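The Long Life of a Winter Coat

At the Indwood Clothing Library, the busiest month is November. Members who have gone without heavy outerwear since spring return to the counter on the ground floor, and by the first cold Wednesday the racks nearest the door have usually been emptied. The library holds 963 garments for loan, most of them donated, and has 338 active members. A member may borrow a coat for the whole season on payment of a small deposit, which is returned in spring.

The library was founded by Dilek Ekinci, a former pattern cutter, after the closing of the Kurtuluş garment works left the district with many skilled sewers and few places to employ them. Its purpose has remained the same. Clothing that is sound, or that can be made sound, is kept in use within the neighborhood. Garments beyond repair are taken apart for cloth, buttons and lining.

Ms. Ekinci attributes much of the library's standing to its repair room, which is directed by Zübeyde Saraç. Every donated item passes through this room before it is entered in the catalog. Linings are examined at the armholes and hem, pockets are turned out, and each fastening is opened and closed several times. In the past year the room completed 2,094 repairs. Seams accounted for the largest share, followed by zippers and then buttons.

"People bring us a coat and apologize for it," Ms. Saraç said. "Very often it needs an hour of work. The wool will last another ten years." 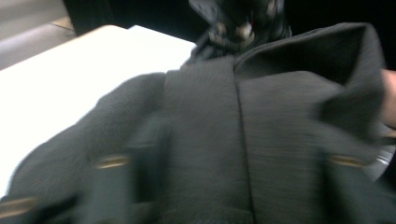
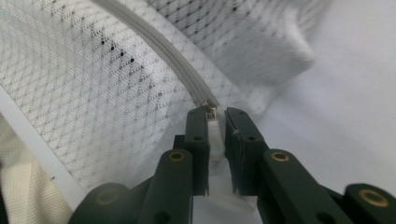 Can a member keep a borrowed coat for a second winter?

The loan may be renewed once, provided the coat is brought back in spring for inspection and no other member has reserved it. After a second winter it must return to the racks for at least one month.

The rules on renewal were revised after a study of lending records by Theano Stergiou, who teaches textile history at the Trondell Institute. She found that 104 garments had been held by the same borrowers for more than two years. Many of these were children's coats that had been outgrown and forgotten in closets. A reminder letter, sent in the spring, brought most of them back.

Dr. Stergiou places the library in a much older tradition. Before ready-made clothing became cheap, she notes, a good coat was often turned, meaning that the cloth was unpicked and sewn again with the inner face outward. It might then be cut down for a younger member of the family. Household account books from the period record such work with the same care given to rent and fuel.

Financial support remains modest. The Praltard Foundation pays the rent and heating, and membership fees cover thread, needles and cleaning. Ekrem Akgül, who manages the accounts, expects the present arrangement to continue for two more years. Talks have begun with a second sponsor, and the library hopes to add evening hours on completion of an agreement.

A sister library is being planned in Trondell under the direction of Trygve Strömberg. It will open with winter clothing only, and its first coats will be sent from Indwood once the spring returns have been sorted.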